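Can a robot clear the table yet?

28 November 2019

I get asked this more than anything else, so I am going to write down where I think things stand.

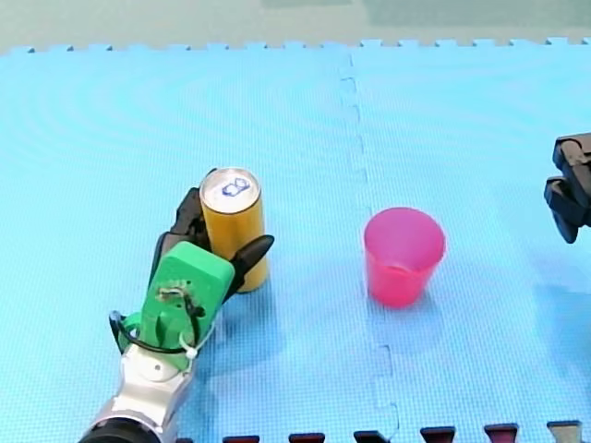
A reader going by Nerside wrote in last month that a dishwasher already does most of what people want from a kitchen robot, and that the rest takes a person 12 minutes a day. I can't argue with the first part. The second part is the part I would like to hand over.

Picking up a can is in decent shape. The can is stiff, it is the same width most of the way up, and two fingers can squeeze it near the middle without much planning. A plastic cup is harder. It tapers, it gives when you press it, and a see-through one is difficult for a camera to measure. Put something in either of them and the weight changes too.

Then there is everything after the grip. A person clearing up knows that a can with an inch left in it goes to the sink first. The programs I have read about mostly don't check. They move the thing from one place to another and stop.

Shops and factories are further along. Kröger, a packing firm I visited in May, runs one arm that loads 225 boxes an hour. The boxes are all the same and arrive facing the same way. When a crushed one came down the belt, the line stopped and a man walked over and took it off by hand. That happened 3 times while I was there.

My kitchen has no belt. The cups are wherever they were put down, and the light changes all day.

I would pay around $700 for a machine that could empty the table into the sink and the recycling, even slowly. I haven't found one for sale. Gestulent has a waiting list for something along those lines, with no price and no date on it. I put my name down and will post again if they write back.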